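Month two with the Clasten, the two-arm tabletop kit from Ruron. I said I'd post once I had more than first impressions, so this is a short thread.

What you get for 3,587: two arms, a gripper for each, cables, a head camera and wrist cameras. The table is on you. Setup took me 7 hours over two evenings, most of it routing cables.

My main test is a kids' wooden number puzzle. The tiles are small, thin and light, and a grip that's a little off shows up right away.
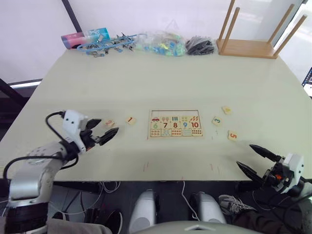 Teaching a task means moving the arms yourself with the leader handles, then saving the run. Ruron says 8 runs is enough for a simple pick. I'd plan on more if the part is flat.

Picking up a flat tile is the hard part. The fingers have to come in low and close slowly. At the default speed they push the tile away. I turned the speed down to level 2 and left it there.

Placing is better than I expected at this price. If the tile goes in crooked, though, the software doesn't notice. It marks the step as done and moves on. 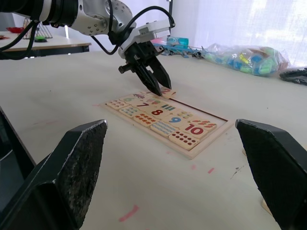
The wrist view is the one I keep open while I work. The head view is good for planning a run, but it can't tell you much about the last half inch.

Support: I wrote to them in March about a noisy joint and had a reply by 4 pm with a fix that worked. The manual is thin and the section on calibration needs a rewrite.

I also looked at the Farau before buying. Simpler software, one arm only. If you just need to move boxes, get that one. For two-handed work I'd still pick the Clasten.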